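Speaker notes: Your follower count and other numbers I don't trust
Ľubica Michalík, 24 May 2023

Start without slides. Ask who has a profile on more than one network. Then ask who has read the privacy page of any of them to the end. Wait. Don't fill the silence.

Say what the talk is: I ran the page for Robles, a small shop that sells garden furniture, and I was told over and over that growth meant followers. I went along with it for a while. Tonight is the record of why I stopped.

First story. Robles had 776 followers when I took over. We paid for a package from a firm called Brerex that promised "real, active people." By June we had 700 more. Show the before and after figures on the whiteboard, write them big.

Then ask the room to guess how many of the new people wrote a comment in the first month. Let them shout. The answer is 10. Six of those ten wrote the word "nice" and a heart. I went through their profiles one evening and most had no posts of their own and a profile photo that looked like it came out of a catalog.

Be fair to Brerex here. They never said the people would buy anything. The contract says "engagement" four times and doesn't define it. I should have asked. (Short pause, drink water.)

Second story, the friend suggestions. Plaltov is the network a lot of the local clubs moved to. It says its suggestions are "people you may know." I made a fresh account with a new email address and no contacts uploaded, and it offered me my old landlord on the first screen. Support sent me a link to a help page. The help page says suggestions are based on "various signals." I wrote back asking which signals and got the same link.

Don't claim they are listening through the phone. Somebody will bring it up. I have no proof of that and neither do they. My guess is that someone else uploaded an address book with my number in it. 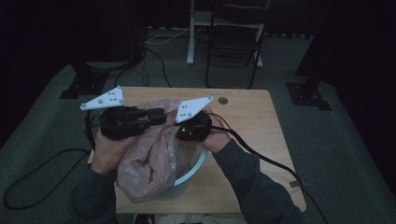

Does setting a profile to private hide it from search?

On most networks it hides your posts and leaves your name and main photo where a stranger can find them. There is usually a second setting for search, under a different menu, and it has to be turned off separately.

If people want to check this, tell them to log out, open a private browser window and search their own name. Do it on my laptop if the wifi works. It didn't work last time, so have the printed page ready.

Third story, keep it short, I tend to run over. The Zirkevley neighborhood group had 295 members and an admin who wanted to pay for a "verified" badge. I asked her what the badge verifies. She read me the text: it confirms that the group has paid for the badge. She bought it anyway. The group is no worse for it, but I can't see that it's any better.

Points to make before questions:
Reach is the network's number and you can't check it from outside.
Replies from people whose names you recognize are worth writing down by hand.
Turn off contact upload. Then look again after the next app update, mine came back on.

If someone asks whether they should just delete everything: I haven't. I still use Plaltov for the choir and I'd miss it. I log in on the computer and keep the app off my phone.

Hand out the sheet with the settings. Collect the markers.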